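To: Skemmont Libraries Staff and Friends List
From: Office of Collections Care, Skemmont District Library
Date: Friday, January 11, 2019
Subject: Re: Tablecloths, plates and cups in the Alcantara Room

Dear list members,

The Office of Collections Care has received the message quoted below, together with several replies of a similar kind. We are answering to the whole list so that all branches work from the same information.

> The new notice on the door of the Alcantara Room says that food may be
> served at the long tables but that no local history material may be
> brought in on the same day. Our reading circle has met there for years
> with both the map folders and a light supper. Could the library please
> state what the rule is, when it starts, and whether groups with a
> standing booking are covered by it? We would also like to know who
> decides if a surface is fit for use afterward. The last two times we
> were given different answers at the front desk.

The rule is as printed on the notice. From the first day of February, the Alcantara Room may be booked either as a meeting room with food or as a reading room for local history material. It may not be booked as both on the same day. Groups with a standing booking are covered and will be asked to choose one use for each date. A group may choose differently from one month to the next, provided that the booking desk is told at least two weeks ahead.

The reason is the condition of the map folders. The last survey of the local history collection covered 1337 items. Of these, 126 were found to have new stains or softened edges that were not recorded in the survey before it. Most of the damage is slight, but grease in paper spreads slowly and attracts insects, and it can rarely be taken out in full. The survey did not try to establish when or by whom any item was marked, and the Office does not intend to pursue that question. The pattern of damage does show that the folders used in the Alcantara Room were affected more often than those kept to the upper floor.
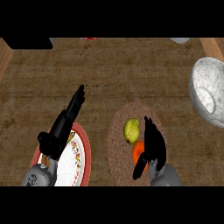
Several members have asked whether covering the tables would be enough. The Office considered this in the fall and decided against it. Cloths hold crumbs and moisture, and they are often folded and put away before they have been shaken out. Plastic sheeting is easier to wipe but traps liquid at the seams, where it can later reach a folder laid on the bare surface. Neither kind of cover protects material that is passed from hand to hand.

With regard to cleaning, the front desk has indeed given out two sets of instructions, and we regret the confusion. The older sheet, which called for Dustel spray on all furniture, should be discarded. Tables in rooms where collection material is read are to be wiped with a soft cloth barely dampened with plain water, then dried with a second cloth. Dustel may still be used on shelving in the public corridors. It leaves a film that transfers to paper and should be kept out of the reading areas.

After a meeting with food, the group is asked to do the following before leaving:

Carry all plates, cups and cutlery to the pantry and leave them in the tray beside the sink.
Wipe the tables in the direction of the grain.
Report any spill on the green slip, including spills that have been cleaned up.
Leave the window vents open.

The duty librarian decides whether the room may be released for reading on the following day. That decision is entered in the room log and is not made by the front desk. If the duty librarian has not signed the log by closing time, the room stays closed to collection material until it has been signed.

Groups that wish to keep both their supper and their maps have a further option. The library holds printed copies of up to 400 sheets from the local history series, made from the earlier filming project. These may be used in the Alcantara Room at any time, with or without food, and need only be signed out at the desk. The copies are at the same size as the originals and may be marked in pencil. Requests for sheets not yet copied should be sent to the Office on the usual form, with the sheet number written in full.

Room bookings will continue to be made through Flunix. The booking page has been changed so that a use must be selected before a date can be confirmed. Standing bookings made before the change will appear as unconfirmed. They have not been canceled, but the contact for each group will need to open the booking and select a use for each date. Groups without access to Flunix may do this by telephone or at the desk.

Two smaller points were raised in other replies. The upper floor reading room cannot be offered for meetings, as its door must remain open during public hours. Covered water bottles, which were allowed under the previous rule, will no longer be allowed at any table where original material is in use.

The notice on the door will be reprinted with the duty librarian's role set out clearly. Questions about a particular booking should be sent to the booking desk and not to this list. Questions about the care of collection material may be sent to this Office by direct reply.

Office of Collections Care
Skemmont District Library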